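Home | Ask | Topics | Household | Shoes & Laundry | Log in

Shower slides have started to squeak and smell. Save or toss?

Asked in Household

I moved into a shared house in Orklow in December and bought foam slides for the bathroom, on the advice of everyone who had ever seen that bathroom. They were fine for a while. Now they squeak on the landing at 6 a.m. like I'm walking two small dogs, and they smell like a pond. They aren't old. I've rinsed them and left them on the radiator, and now I think one of them is a little shorter than the other.

Is there a way to clean these that works, or is this just what slides do? I paid 29 dollars and would like to be stubborn about it.

3 answers

Answer 1 (accepted)

Take them off the radiator. That's your shrinking problem. Foam slides are mostly trapped air, and heat lets the air have opinions. The same thing happens in a hot car, on a sunny porch step, or in the dryer, which I know you were about to try next. Once a slide has shrunk it stays shrunk, so if the short one still fits, be nice to it.

The smell is soap scum and skin, sorry. Rinsing doesn't shift it. Put them in a bucket of warm water (warm, so you can keep your hand in it) with a squirt of dish soap and a good spoonful of baking soda. Leave them for 40 minutes. Go do something else. Then scrub with an old toothbrush, and do the bottoms too, which people skip on the grounds that they can't see them. 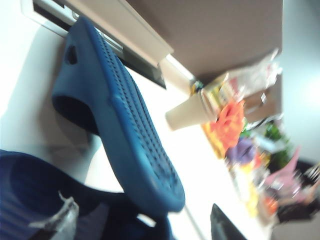 Nubs on the sole: brush between the rows.

Go along the rows first and then across them. The gunk packs down between the bumps and a sponge just skates over the top. Same story under the strap, where your foot rubs and the brush doesn't want to go. Cut a toothbrush handle short if you have to.

Rinse until the water stops feeling slippery. Leftover soap is half of your squeak. The other half is water sitting between foot and foam, and the only cure for that is drying your feet before you walk off, like your mother said. 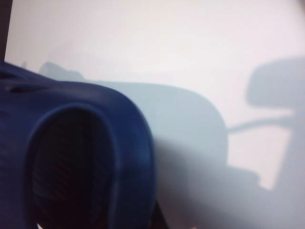
Smooth blue curves and a tall oval opening.

For anything with holes or slots in it, a cotton swab gets around the inside lip. Shake the thing hard afterward, outdoors, away from people you like. I use the same bucket routine on bath toys and the soap dish, and they come out fine.

Dry them in the shade with some air moving. Don't leave them flat on a wet floor overnight. I'd bet that's where the pond came from.

Answer 2

Vinegar. One part vinegar, 3 parts water, spray, wait, rinse. Then your bathroom smells like a sandwich shop until lunch, but the pond is gone. Do not mix it with bleach. Do not mix anything with bleach. My old landlord in Uston cleaned with "a bit of everything" and we all had to go and stand in the yard.

As for drying, I just pile mine up with one leaning on the other so air gets underneath. No rack, no system. There's a rack sold at the Naseri hardware place for this exact purpose and I have managed to live without it. 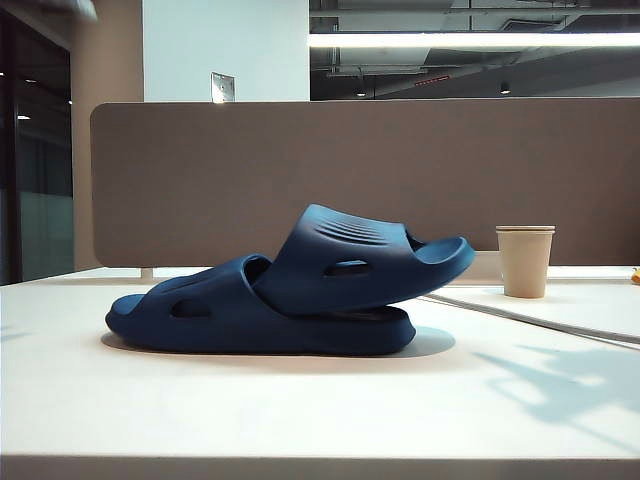
Photo: Eltard Home Pages

Any arrangement where the footbeds aren't pressed flat against something will do. Turn them over at some point if you remember. I don't.

Answer 3

just buy new ones, they're shoes for standing in a shower

Comments

— Did the bucket thing. The water turned a color I'd rather not discuss. Squeak is down maybe by half, smell gone. The short one is still short.

— Can confirm about the hot car. Left a size 11 on the dash all afternoon and got back something for a child.

— Answer 3 is rude but I've thought it too.

— Does this work on the fuzzy kind?

— No. Wash those in a pillowcase on cold and hope.

— I asked for 80 grit sandpaper at the hardware store because a different page told me to sand the squeak off. Please don't do that. They squeak AND they're fluffy now.

Related: Mildew on shower curtain | Wet towels smell | Ask a new question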